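About Gruda

Last updated: February

Gruda is a cooking school for people who have been told, usually by a relative, that they should not be left alone with a stove. We teach evening and weekend classes in a former upholstery shop on Escobar Street, and we have 10 burners, all of which work if you know which one to talk nicely to.

The school was started by Remzi Karabulut and Perla Sandoval, who met while working the same bad brunch shift and agreed on very little except that the hollandaise was a disgrace. Remzi wanted to open a restaurant. Perla had already opened one and closed it, and talked him down to a school. The name was supposed to be temporary. Then the sign arrived.

Our first course was called Dinner, and it is still the one most people take. It runs seven weeks. You learn to roast a chicken, cook rice without a lid-lifting habit, and make two soups, one of which you will like. We don't do foam. We did foam once, for a private party, and the invoice is still a sore subject.

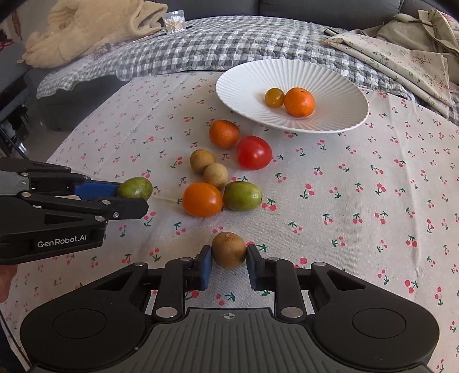
Seul-gi Wi joined us to teach pickling and fermentation and has since taken over a whole shelf, then the closet behind the shelf. Her class fills up first every season. Macario Cuautle handles bread and anything involving masa, and he will tell you your dough is fine in a tone that makes you start over. Iraís Hinojosa runs the front desk, the waitlist and, by most accounts, the school.

Classes are small because the room is small. Aprons are provided. Knives are provided too, although every season somebody brings their own in a leather roll, and we try to be kind about it. Tell us about allergies when you sign up, please, and not while chewing.

We keep a recipe binder, currently 221 pages, which students may copy from freely. Page 2 is missing. It was Remzi's lentil recipe, and he says he doesn't need it written down. The lentils have been different every time since.

If you'd like to visit before enrolling, come by after 4 p.m. and ring twice. The first ring mostly just annoys the bell.

Recent from Gruda
- Spring schedule and waitlist rules
- Seul-gi on when to throw the jar out
- Gift cards: yes, they expire
- Parking on Escobar Street, a warning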